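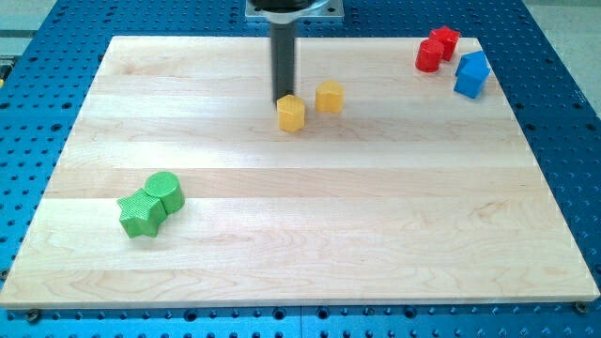
Pushing with one finger: results from the manipulation group

For the last year and a half, a part of our group has worked on a question which sounds small. If a robot has no hand, only a straight rod, how well can it follow an instruction given in normal words? The instructions are of the kind "move the yellow heart next to the green star" or "separate the red blocks." The robot must do everything by pushing the blocks over the board.

Pushing is more difficult to plan than grasping. A block which is held in a gripper goes where the gripper goes. A block which is pushed can turn, slide away to the side, or take a neighbor with it. The shape matters very much in this. A cylinder rolls around the contact point and escapes easily, and the star catches other blocks with its points. We chose the set of shapes with this in mind, and the colors so that many instructions can be given by color, by shape, or by both.

The earlier version of our method, called Pitwood, learned directly from demonstrations. A person moved the rod with a hand controller, and the model was trained to copy the movement from the camera view and the written instruction. We collected 2777 demonstrations in this way. After we removed those where the operator changed her mind in the middle, or where a block left the board, 2158 remained for training. Pitwood was good at starting a push and bad at correcting it. When the block began to turn, the rod often continued on the same line and lost contact.

The new version, Umutach, was developed by Waraporn Khamphan and Tsehay Negash. It uses the same demonstrations. The difference is in what the model has to predict. Besides the next movement of the rod, it predicts where each block will be a short time later, and this prediction is compared with what the camera then sees. If the two are too different, the current plan is thrown away and a new one is made from the present position. Tsehay describes it as teaching the robot to be surprised. Waraporn does not like this expression, but it has stayed in our meetings.

Both versions were tested on 60 instructions, with the same starting positions of the blocks. We did not give partial points. A trial was a success only if the final arrangement agreed with the instruction within the time limit, as judged by a colleague who did not know which version was running. Umutach completed 57 of them. Pitwood stayed clearly behind, mostly in the instructions where two blocks touch at the start and only one of them should move.

The three failures were all of one type. The target block stood close to the rim of the board, and the rod could not come behind it without going over the edge. The planner stops in this case, as it should for safety, and it has no other idea. Nantana Chaimongkol is now working on a move along the rim, so that the block is first brought sideways to a better place.

We should also mention a limit of the test. The instructions were written by members of the group, and we all know what the robot can do. For the next round, Pornthip Meesuk will collect instructions from people outside the lab, including unclear ones such as "make it more tidy."

A written report with the training settings is in preparation and should be ready in April. Members of the department who wish to see a run on the table can write to Jeanie Laing, who keeps the schedule for the robot.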